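Community interest purpose clause

A community interest purpose clause, or just purpose clause, is a passage in a company's founding rules that says what the firm is for besides paying its shareholders. Found mostly in the articles of association. Sometimes called a mission lock, though strictly a mission lock is stronger, see below.

Background

Directors have long been told to look after the company, which in practice was read as looking after its owners. Purpose clauses came in as a way round that. The owners agree in writing that some other group - staff, neighbours, customers, a river - has to be weighed up as well. Early ones were short and vague. A line or two, no way of checking, no penalty. 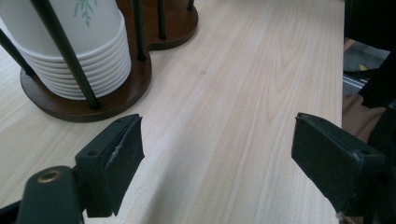
Later versions got longer. Most now have a statement of purpose, a duty on the directors to report on it, and a rule about how it can be changed. The last part matters most. A clause that can be dropped by an ordinary vote lasts only as long as the owners like it, and owners change.

Mission lock

With a lock, the clause can't be altered without consent from someone outside the ordinary shareholders. Usually a trust or a single holder of a special share, often called a golden share. The holder gets no dividend and no say on day to day matters, only a veto on changes to purpose or on a sale.

Pitstead case

Often cited in teaching. Brutum, a packaging firm in Pitstead with 4000 shareholders, adopted a clause promising to keep its main works in the town and to publish its waste figures every November. No lock. When Irkance made an offer for the company the board took 18 weeks to reply, arguing over whether the clause let them turn down a good price. Legal advice was split. The bid went through, the clause was removed at the next general meeting and the waste figures stopped after that.

A smaller firm in the same town, Janjua, had copied the wording but added a golden share held by a staff trust. It recieved an offer from the same buyer and the trust said no.

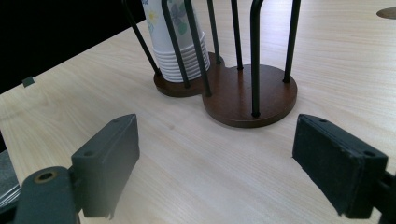

Can a member of the public sue a company for ignoring its purpose clause?
In most cases only shareholders can bring a claim, and few do, as the cost falls on them and any gain goes to the company.

Reporting

Reports vary a lot. Some run to 4 pages, some are a paragraph near the back of the accounts. There is no fixed format and outside checking is rare. Brutum's reports gave tonnages but not what they were measured against, so one year could not be set beside another. 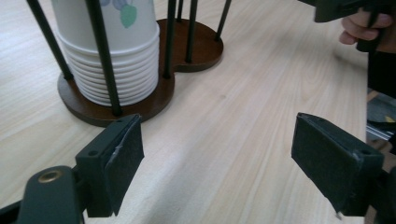
Firms with a lock tend to report in more detail, mainly down to the trust asking for it. Janjua's staff trust sends back drafts it thinks are too thin and has done so more then once.

Criticism

Comes from both sides. Investors say the clauses blur who directors answer to, so that a poor board can excuse any result by pointing at the purpose. Campaigners say the opposite problem is worse - the wording is weak, the firm gets the good name, nothing changes. Yasir Dogar, in a study of 2000 sets of articles, argued that most clauses use words like "have regard to", which ask a director to think about something and no more. He proposed a short standard text with a lock built in. Critics of that idea point out that small firms would struggle to find anyone willing to hold the share.

Also disputed is whether purpose belongs in company rules at all, or in ordinary law on wages, pollution and so on, where it would bind every firm and not just the willing ones.

See also

Golden share
Directors' duties
Employee ownership trust
Stakeholder theory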